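Home | Forums | Kitchen Corner | Members | Log in

We use cookies to keep you signed in. OK

Toast and patties on one table, which first?

kelonstead_kay
Posted 30th March
I love setting everything out before I start! Toaster at the back left, beans in a divided tray beside it, plate of patties in the middle. Do you make the toast first or last?

crumbtray2
Last, always. Cold toast is sad toast.

Oltau_Oven
Disagree! First, and leave it standing in the slots. It stays crisp and your hands are free for the meat.

crumbtray2
Crisp, sure, but it dries out. Three minutes and it's a cracker.

kelonstead_kay
I'm with Oltau on this one, I like a cracker (sorry crumb!).

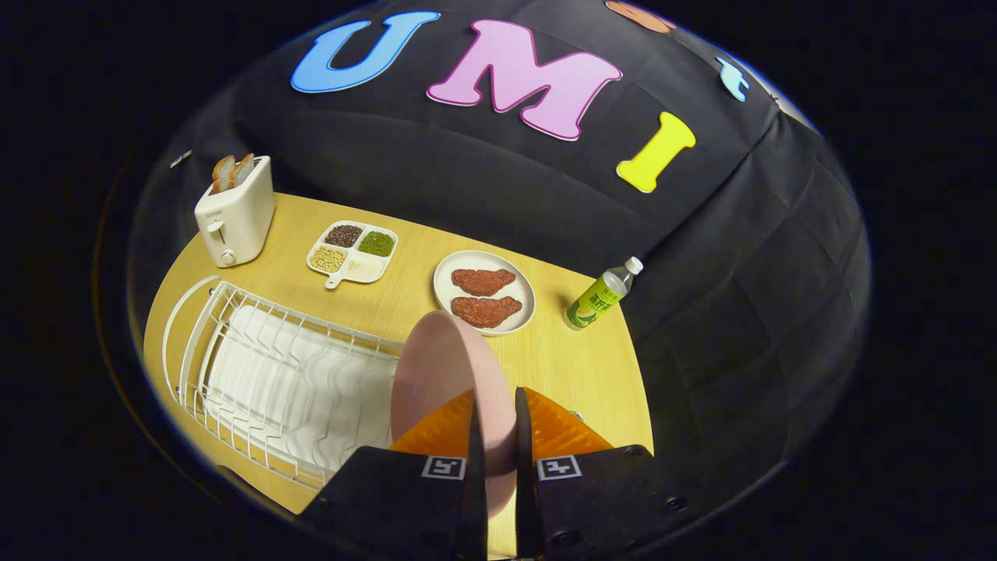 And I'm never going back to separate bowls for the beans. Mung and soy each get their own spot and I can grab the whole tray by the handle. So handy!

Oltau_Oven
Ooh, try mung beans in the patties next time.

Contact | Back to top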